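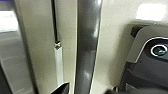

Ticket 747
Property: Olledura Cabins, Starnville
Unit: Inga (two-bedroom, upper loop)
Category: Hot tub / electrical
Priority: High – guest in residence
Status: Closed, follow-up open under 846
Assigned to: Arnulfo Villca

Reported issue

Guest called the front desk at 7:40 p.m. Tuesday. Hot tub on the rear deck was lukewarm at check-in and had not warmed up after three hours. Jets worked on low and cut out on high. Topside display alternated between the water temperature and a flow code. Guest had already pressed the reset button on the deck outlet, with no change. Desk asked the guest to leave the cover on and not use the tub until maintenance arrived.

Log

8:15 p.m. On site. Display reads 81 F, set point 102 F. Flow code present. Water level is two inches above the skimmer, so low water is ruled out. Cover seated correctly, both straps latched.

8:25 p.m. Power off at the disconnect. Pulled the filter cartridge. Heavy lotion residue in the pleats. Turnover sheet shows the cartridge as rinsed, but the residue is older than one stay. Installed the spare from the owner closet.

8:40 p.m. Power on. Flow code clears for about a minute, then returns. Low speed is steady. High speed starts, surges and trips off. Air lock suspected.

8:50 p.m. Power off. Loosened the union on the suction side of the pump until air stopped and water came through, then retightened. Small drip at the union afterward. Replaced the O-ring, drip stopped.

9:05 p.m. Power on. High speed holds. No flow code. Heater relay closes and the heat indicator is on. Left it running on standard mode.

9:35 p.m. After 30 minutes: 83 F. Rate is in line with the other upper loop tubs. Estimated time to set point is most of the night. Informed guest. Guest asked whether turning the set point to 104 F would speed it up. It will not. The heater has one output level and the set point only decides when it stops.

Next day, 9:10 a.m. Remote reading through the Favitik controller shows 102 F. No codes overnight. Guest confirmed by phone that the jets work on both speeds.

Next day, 11:30 a.m. Desk offered the guest a late checkout. Accepted.

Cause

Restricted flow from a clogged filter, followed by air in the pump after the last drain and refill. The two problems give the same code, so changing the filter alone will look like a fix for a minute or so.

Open question on the alert

The Favitik controller should have sent a low-temperature alert well before check-in. It did not. Its history shows the unit was put in service mode for the refill and never switched back. Alerts are muted in service mode and there is no time limit on it. Checked the other cabins on the upper loop and found one more in the same state – corrected.

Parts used

Filter cartridge, 1 (spare, needs restocking)
Union O-ring, 1

Notes for housekeeping and turnover

After any refill, run the jets on high for five minutes before closing the cover. If the sound surges or the display shows a flow code, call maintenance before marking the cabin ready.
Switch the controller out of service mode and write the time on the turnover sheet.
Swap the cartridge at every drain. Soak the old one overnight in cleaner. A hose rinse does not remove lotion.
The tub in Inga holds almost 200 gallons. With a 3 p.m. drain it cannot reach temperature the same day, so schedule drains for gap nights where the calendar allows.

Follow-up

846 opened for the service mode setting. Request to the vendor is for an automatic return to normal mode, or at least a daily reminder while the mode is on. No reply yet. Until then the desk will check the mode column each morning before the arrivals list goes out.

Closed by A. Villca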